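Todance Robotics Club: Minutes of the November Meeting
9 November 2023 | by Madalena Veloso

I'm writing these up on the bus, so forgive the order. We had a good turnout and the snacks went fast.

Old business first. The May minutes were finally approved (yes, May, I know). The entry form for the Triven student challenge is in, and we got our confirmation back the same afternoon! We're down as one team with 6 members, so if your name isn't on the sheet taped to the cabinet and you want to come, talk to me this week.

Money. We have $210 left from the bake sale and the Phelan grant is still pending. I asked for $127 of it to go to replacement finger pads and screws, and that passed with one grumble about the price of screws. The rest stays put until we hear about the bus.

Then we argued about the task list, which took up most of the meeting. The challenge wants 4 demonstrations per task, done by hand with the grippers, and half of us think the cup sorting is too easy to bother with. The other half (me included) would like to have at least one task that works. We voted, and cup sorting stays. Towel folding is our stretch goal, and the Jirkow kids are apparently doing it too, so no slacking.

Practice notes: slow down! Everybody rushes the grab and then the recording is no use for training. Also, keep the markers on the fingers clean and flat, and please don't peel at the corners while you're waiting for your turn. I'm going to print a spare set.
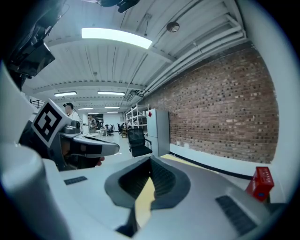
Two of the hand-held grippers at the workspace, one with its square black-and-white marker and a long white finger.

To do before next time: I'm printing the markers and chasing the grant. Whoever has the good hex keys, bring them back. Everyone else, read the scoring rules, all of them, including the boring part about resets.

We ran over by a bit and finished while people were putting chairs away. Next meeting is same room, same time.

Questions or corrections: see Madalena Veloso, club secretary
© 2023 Todance Robotics Club | Back to top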